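Print this entry | E-mail this entry

14 April 2025

I slept badly again, and I blame the coffee I drank with Tülin after dinner. She came to talk about the translation, and we stayed at the kitchen table until my tea glasses were all used and she had to drink the last one from a mug. She thinks I should finish the book before summer. I told her I have done 50 pages in 3 months, and she made the face she always made at university when someone gave a wrong answer politely.

The book is my grandmother's notebook. She wrote it in Gündoğdu in her first years of marriage, and it is mostly recipes, debts and weather. I began to put it into English in January for my cousins' children, who cannot read her language and maybe will never learn it. I believed it would be easy work. The sentences are short and she does not use difficult words. But she writes for herself, and so she leaves out everything she already knows. "Gave the small one to Sevim." What small one? A goat, a pot, a child's coat? I have read this line so many times that I started to dream of it.

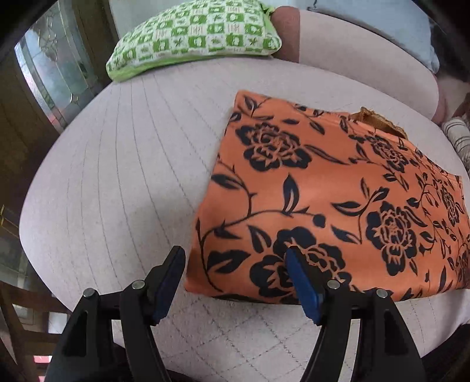
Today I called Sevim Dağdelen, the granddaughter of that Sevim, to ask her. She is a very patient person and she went to ask her mother while I waited on the line. Her mother said it was surely a carpet. Then she said it was surely not a carpet, and that we should ask Volkan Ersoy, whose family lived on the other side of the wall. I wrote his number on the back of the electricity bill and I have not called him yet. I am a little shy with people on the telephone when English is not the language, which is strange, because it is English that I speak with mistakes.

For now I wrote "the small one" and nothing else. Tülin says a translator must be brave enough to leave a hole. I agree with her, but I also want to know.

The afternoon went to the quince page. My grandmother measures with "the blue cup," and the blue cup was broken before I was born. I tried with my own cup and the jam was too thin. I tried again with a bigger one and it was good — very sweet, but good — and I put it in two jars, one for Simin. She helped me with the Persian words in the notebook, which my grandmother took from a neighbor and spelled as she heard them. One of them I had translated as "patience" for weeks. Simin read it aloud slowly and told me it was a kind of bean.
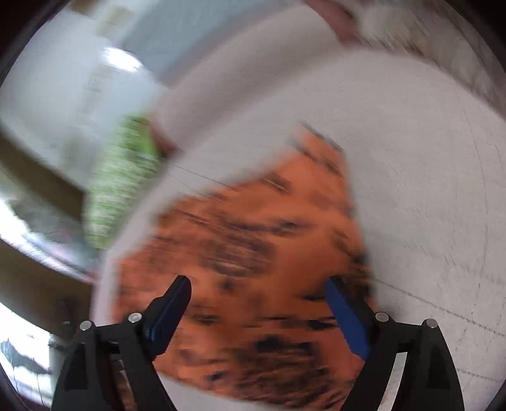 I corrected it in all the places. It changes one page very much. I had liked the line "He has brought home patience, and I will cook it tomorrow," and I was even a little proud of it. I left it written in pencil in my own copy.

In the evening it rained and I read over the part about the winter of the high snow. She says the road was closed and they ate only what was in the cellar, and then she lists it all, onion by onion. At the end of the list she wrote the price of one shoe. One shoe, not a pair. I will ask about this also when I call Volkan.

Tomorrow the dentist, then the bank, then the call. I must also return the big dictionary to Tülin, who did not ask for it but looked at it twice.

Print this entry | E-mail this entry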